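October, after supper

Slept badly, up before six. The radiator in the hall is knocking again and I lay there listening to it until there was no point staying in bed. Coffee, the end of the rye loaf, then the bus to Brallalby with the window stuck open the whole way.

Spent the morning on the bars. The delivery note from Pandidum said 39 pieces and I made it 39 on the second count, 38 on the first -- one had slid under the packing paper. The colors were all mixed together in the boxes, no order to it. I sorted them on the long table by the door, red to the left, green to the right, and wrote the totals on the back of the note. Lensa Worku stopped by to ask if we had enough to start with. I said yes for this week. She wants another order in before the month is out and I told her to ask Els, who has the login.

The old gray bin is still in service. I had hoped to swap it for the new one from Siriwardena, but the new one is narrower and the long bars won't lie flat in it. So the old one stays, worn as it is. The sloped panel is flaking badly along the lower part. I ran my thumb along it and got a bit of gray under the nail. Should be patched or at least sanded. I put it on the list under the light bulbs.

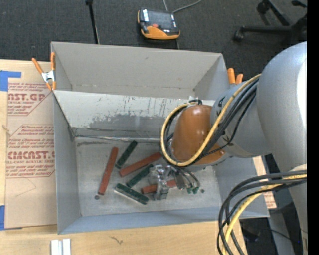 The gray bin with three red bars and three green ones in it.

Lunch was soup from the place on the corner, too salty. Ate it with Els Claeys on the back steps because the sun was out. She has been pricing bins and says a decent one in the right size is 51 before shipping, which is less than I expected. She will ask for two. We talked about her sister's move to Ceris for a while and then it got cold and we went in.

Afternoon was paperwork and sweeping. Found a roll of good tape behind the cabinet, the wide kind I bought again last month. Wrote labels for the shelves, RED and GREEN in black marker, and stuck them on a little crooked. Left them.

Home by seven. Called Mom, no answer, will try again tomorrow. Need to buy bread, stamps, and something for the radiator.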